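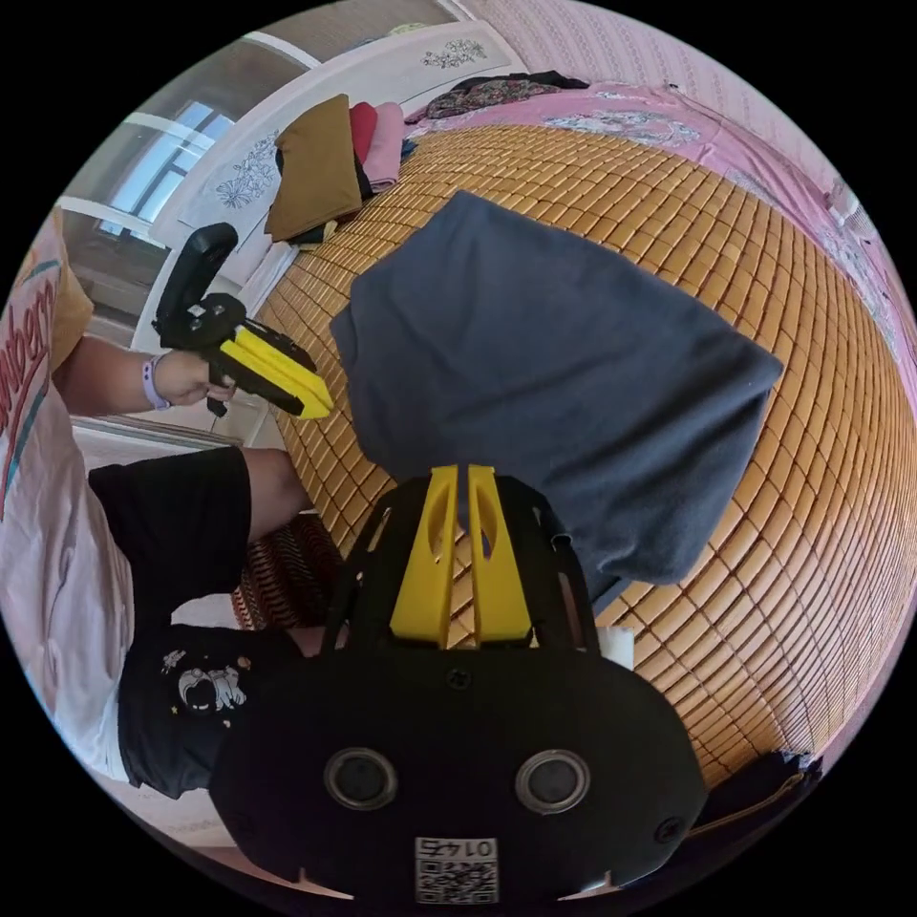
Pre-session safety check, hand-held gripper pair (home build, bedroom set-up)

Rig name: Sani, left and right
Where: the back bedroom at Gedancombe
Checked by: me, Monday, before breakfast
Second pair of eyes: Danylo Zhuravel, from the Rimthorpe shared workshop

I've kept the layout of the workshop sheet, so if you've used theirs you'll find your way about, but I've scribbled my own comments under each item because a bare tick never helps me a month later. OK means OK, WATCH means carry on but look again next time, and STOP means put it down and get the screwdriver out.

1. Housing screws, both units
OK. Both tight on the left unit. The right one took a tiny nip on the side screw. Finger tight plus a quarter turn is plenty, and please don't lean on it - I cracked a housing in April doing exactly that and reprinting the thing took 11 hours.

2. Fingers, wear and cracks
WATCH. Flex each yellow finger gently and look at the corners of the cut-out, where they always go first. There's a pale stress line on one of the right-hand pair. It hasn't opened up, but I've put a spare set in the box all the same. No filing them down to "tidy" them, they're thin enough already.

3. Finger travel and pinch points
OK. Squeeze and release 5 times, slowly, and listen. Any click or grit is a STOP. Keep your other hand out of the frame while you do it (yes, I have the blood blister to prove it!).

4. Lenses
OK after a wipe. Dry microfibre only. Danylo uses the hem of his shirt and I've given up arguing, but it isn't going on the sheet.

5. Labels
OK. Both codes scan first time. Check you've written the number down the right way up, they're easy to misread when you're holding the thing.

6. Wristbands
OK. Snug, one finger's gap, nothing pressing on the wrist bone. If your hand tingles, stop and take it off for a bit. I'd set mine far too tight the first week and couldn't work out why my thumb felt so odd.

7. Mains and extension leads
WATCH. My least favourite item. We work with cloth, the cloth gets flapped about, and a power strip on a bed is something I'd much prefer to see on the floor by the wall.

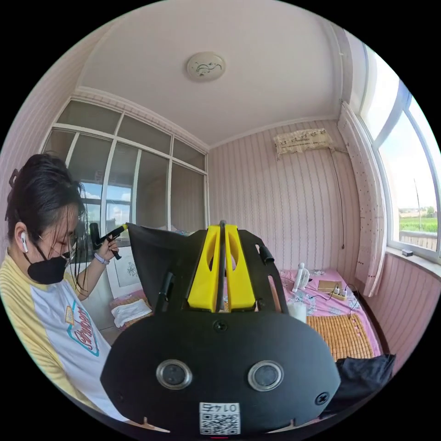

So the rule from now on is: strip off the bed, nothing folded on top of it, and feel each plug with the back of your hand at half time. Warm is a WATCH and hot is a STOP. The same goes for the fan, which should be off and moved well clear before any big piece of fabric gets lifted. Drinks live in another room. I know, I know, I'm the worst for it.

8. Floor and standing room
OK. Rug flat, bags pushed right back, bed edge clear enough to kneel at. You'll be looking at your hands the whole time, so walk the route once before you start.

9. Hair, sleeves, dangly things
OK. Hair tied back, no loose cuffs, no lanyards. One earbud is fine if you can still hear somebody shout.

10. Light
WATCH. Lovely daylight in the morning, but it comes in hard from the window side later on and you end up squinting at the fingers. Draw the curtain a little if it bothers you, and note it on the log.

11. Storage and log
OK. Card had space for 422 more clips when I looked, so no swapping halfway through. Log runs in Gumasach, and do press save before you unplug (Danylo, this one's for you).

12. Breaks
OK. We stick to 4 short goes with a proper sit down in between. Folding looks like nothing and then your forearms find out.

Overall: fit to use, with three WATCH items. Danylo wants the cracked-corner finger swapped straight away and I'd like to get one more morning out of it, so we've agreed to look at it again at lunch. Spare fingers are in the grey tub under the stairs at Gedancombe, and if you take the last pair, text me so I can start the printer.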